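About Nivbridge

Contract packing and kitting. Started by Graham Penrose with one bench and a label printer that jammed. These days it's 2969 orders in a good week, 426 different parts on the shelves, and a room at the back where we try out the robots before they go anywhere near the line.

What we do

Kits, mostly. Small parts into trays, trays into boxes, boxes out the door by Friday. Mirnex is our biggest kit line -- 615 trays a shift when nothing goes wrong. Elero is the newer one, smaller parts, fussier.

Robots and jobs

People ask this at interviews so we'll put it here. Three arms on the floor now. They do the reach-and-place work, the same tray four hundred times before lunch, the stuff that used to wreck everbody's shoulders. Nobody was let go over it. Jobs did change though, and not everyone liked it at first. Less lifting, more checking. Packers on the Ezzat cell now set up their own runs, swap the finger pads, decide when to stop the arm. Anybody can stop the arm. You don't need to ask a lead.

Pay went up a grade for cell work in May. Should of been sooner, fair complaint.

Some folks miss the old benches. You could talk more. We moved the breaks so cells overlap, which helped a bit.

How we try things out

Pencil first. Grips, pad wear, where a part slips, what the person across the table would change -- it goes in a notebook before it goes in the system. The software came later and it's still worse than paper for quick stuff.
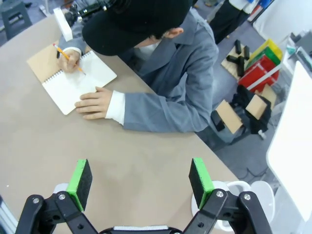 Writing up notes at the table, gripper open.

Working here

Day shift starts at 6:30, late shift at 2:30. No robot experience needed, we train on the cell, paid from day one. Good hands and a bit of patience. If you've packed before, great, say so.

Want to look around first? Call the front desk and ask for a floor visit. Closed shoes please.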